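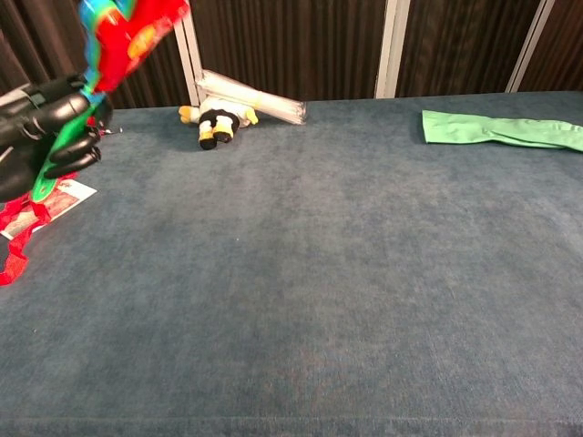

Ticket: Reminder texts going to the wrong patients, or not going at all
Opened by: Wing-yan Shih, front desk, Sostia Skin Clinic
Assigned to: Folasade Abubakar, Genlow support
Priority: High
Status: Closed

Wing-yan Shih, first message

Hi! So we moved over to the new Genlow scheduling system last week and mostly it's lovely (the color coding for the doctors is a huge help, thank you), but the appointment reminders have gone a bit haywire. I had three people call this morning asking why they got a text about a full-body skin check when they're only coming in for acne follow-ups. And then two of Dr. Sundqvist's patients didn't show up at all, and both told me they never got a reminder. One of them was a mole removal that we'd held a double slot for, so he was not thrilled.

What I've tried: logging out and back in, turning reminders off and on again for one patient, and sending a test text to my own phone. The test came through fine, which made me feel better for maybe a minute.

We imported 1,188 patient records from Rernano, our old system, if that matters.

Folasade Abubakar

Hi Wing-yan, sorry about the mole removal slot, that's an annoying one to lose. The import does matter, so thanks for putting that in. Could you open one of the acne follow-up patients, click the Visits tab, and tell me what it says next to "Visit type code"? No need to send me the patient's name or anything else from the chart.

Wing-yan Shih

It says 100. I looked at another one and that's 100 too. Then I looked at somebody who really is having a skin check and guess what - also 100!

Folasade Abubakar

Okay, that explains the wrong wording. In Genlow, 100 is the full-body skin check. I pulled your import log and Rernano was using 100 as a kind of catch-all for any return visit, so everything with that code landed under skin check on our side. I can remap those, but I need you to tell me which of your visit types should be the default for a return visit.

The missing texts look like a separate problem. I can see 270 records where the cell number went into the "Other phone" box, and reminders only go to the box marked Mobile. I'd like to move them over in one go. Please don't edit any phone numbers until I say it's done, or we'll end up overwriting each other.

Wing-yan Shih

Default should be "Follow-up, general" please. I asked Dr. Sundqvist and he's fine with that as long as biopsies and stitches out keep their own types. And I'll keep my hands off the phone numbers, although I already fixed maybe four or five before I wrote to you. Is that going to mess anything up?

Also, while I've got you, can we pause the texts until this is sorted? I had a very sweet lady call in a panic because she thought we'd found something and wanted to check her all over. I felt awful.

Folasade Abubakar

The ones you fixed are fine, my script skips anything that already has a Mobile number. Reminders are paused now. You'll see a yellow bar across the top of the calendar while they're off.

Note added 3rd October

Remap finished, phone numbers moved. I left biopsy and suture removal alone. Wing-yan, could you spot check a few from next week's list before I switch the texts back on?

Wing-yan Shih

Checked a dozen or so and they all look right! Two had no cell number anywhere, but those are folks who only have a landline, so I'll call them myself like I always have. Go ahead and turn it on.

Folasade Abubakar

Reminders are back on. The first batch goes out at 9 on Monday. I'm leaving this open until you've seen them go through.

Wing-yan Shih

Batch went out, and the log says delivered for everyone on it. A patient called to move her patch test and read me the text over the phone, and it had the right visit and the right doctor. You can close this one. I do have a question about the November holiday hours but I'll start a new ticket for that so it doesn't get buried in here. Thanks so much, Folasade!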